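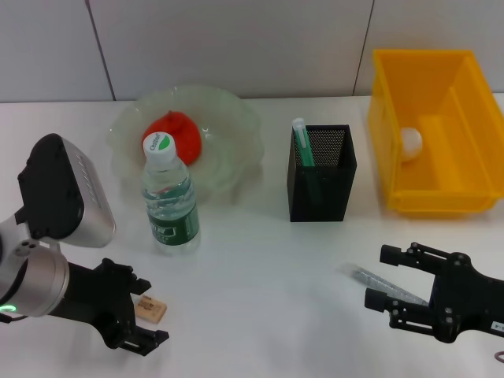 Poste de rangement à deux bras, table d'essai. Document joint au point 3 de l'ordre du jour.

PROCÈS-VERBAL DE LA RÉUNION DU GROUPE DE TRAVAIL « AUTOMATISATION DES TÂCHES COURANTES »

Séance du 20 septembre 2019
Site de Cesness, salle de réunion du premier étage

Présidence : Mme Chutima Thaweesak
Représentés : direction technique, exploitation des magasins, service achats, prévention des risques, représentants du personnel
Excusé : le service juridique, qui a transmis ses remarques par écrit

La séance est ouverte à 9 h 30. Le quorum étant atteint, le groupe peut valablement délibérer.

1. Approbation du procès-verbal précédent

Le procès-verbal est approuvé à l'unanimité, sous réserve d'une correction demandée par le service achats : au point 4, lire « location » et non « acquisition » du matériel Surdu.

2. Rappel du mandat

La présidente rappelle que le groupe doit rendre à la direction générale de Ninden un avis motivé sur la question suivante : les machines disponibles peuvent-elles prendre en charge, dans les appartements témoins et en surface de vente, les petites tâches de rangement et de remise en ordre aujourd'hui effectuées par le personnel ? L'avis est attendu pour le mois de décembre. Il ne porte ni sur la manutention lourde ni sur le nettoyage des sols, qui relèvent d'un autre groupe.

3. Présentation de la direction technique

La direction technique expose l'état du projet Fistgate. Le choix s'est porté sur des objets ordinaires, tels qu'on en trouve sur un bureau ou un plan de cuisine : une bouteille d'eau en plastique, un fruit dans une coupe à bord ondulé, un pot à crayons en maille métallique noire garni de feutres, un petit bloc de bois, un sachet translucide, un bac jaune. La direction technique souligne que ces objets n'ont à peu près rien en commun du point de vue de la préhension, et que c'est la raison de leur présence dans le protocole.

Sur une série de 110 essais, 67 ont été menés à leur terme sans intervention de l'opérateur. Les autres ont donné lieu à une reprise manuelle, à un abandon ou à la chute de l'objet. Les résultats par catégorie figurent à l'annexe A. En substance :

Les objets rigides et opaques, posés à plat et dégagés, sont saisis de façon régulière. Le bloc de bois ne pose plus de difficulté depuis le dernier réglage des pinces.

Les objets transparents demeurent mal localisés. Une bouteille placée devant une coupe en verre ou en matière translucide constitue à ce jour le cas le plus défavorable, le système confondant par moments les deux contours.

Les emballages souples se déforment à la prise. Le contenu granuleux se déplace dans le sachet et modifie l'équilibre de la charge.

Le prélèvement d'un feutre dans un pot réussit lorsque l'objet dépasse nettement ; remettre ce même feutre en place échoue plus souvent.

L'exploitation des magasins demande le temps nécessaire à la remise en ordre complète d'une table. Il est répondu que la durée moyenne est de 8 minutes lorsque tout se déroule correctement. La représentante de l'exploitation fait observer qu'un employé expérimenté accomplit ce travail en passant, entre deux clients, et que la comparaison doit en tenir compte. La direction technique en convient, tout en précisant que la vitesse des bras a été volontairement limitée.

4. Sécurité et conditions d'emploi

Le service de prévention rappelle que le fonctionnement des bras en présence du public n'est pas autorisé. Il demande que soient précisés avant tout essai en magasin l'effort de serrage maximal, le comportement en cas de coupure de courant et l'emplacement de l'arrêt d'urgence. Il s'oppose, en l'état, à l'emploi de récipients en verre pendant les essais non surveillés.

Les représentants du personnel prennent acte des résultats. Ils demandent que l'avis indique expressément quelles tâches resteraient confiées aux équipes et que les opérateurs chargés des reprises manuelles reçoivent une formation pendant leur temps de travail. La présidente s'engage à faire figurer ces deux demandes dans le projet d'avis.

5. Discussion et position provisoire

Un échange s'engage sur la formulation de l'avis. Le service achats estime qu'une réponse négative serait prématurée au vu des progrès constatés sur les objets rigides. L'exploitation considère pour sa part qu'un dispositif nécessitant une surveillance constante ne libère aucun poste et ne saurait être présenté comme opérationnel.

Après discussion, le groupe adopte par 6 voix et une abstention la position provisoire suivante : le rangement d'objets courants par une machine est techniquement démontré dans des conditions préparées ; il n'est pas encore envisageable en exploitation normale.

6. Décisions

La location du matériel Surdu est prolongée jusqu'à la remise de l'avis.
La direction technique conduira une nouvelle série d'essais consacrée aux objets transparents et aux emballages souples, avec modification de l'éclairage.
Le service de prévention transmettra sa liste d'exigences à l'ensemble des membres.
La présidente rédigera le projet d'avis et le soumettra pour observations.

7. Questions diverses

L'exploitation signale que la salle d'essai de Cesness n'est pas chauffée le samedi. Le point est renvoyé aux services généraux.

L'ordre du jour étant épuisé, la séance est levée à 11 h 45.

La présidente de séance,
Chutima Thaweesak

Annexe A : résultats des essais par catégorie d'objets
Annexe B : remarques écrites du service juridique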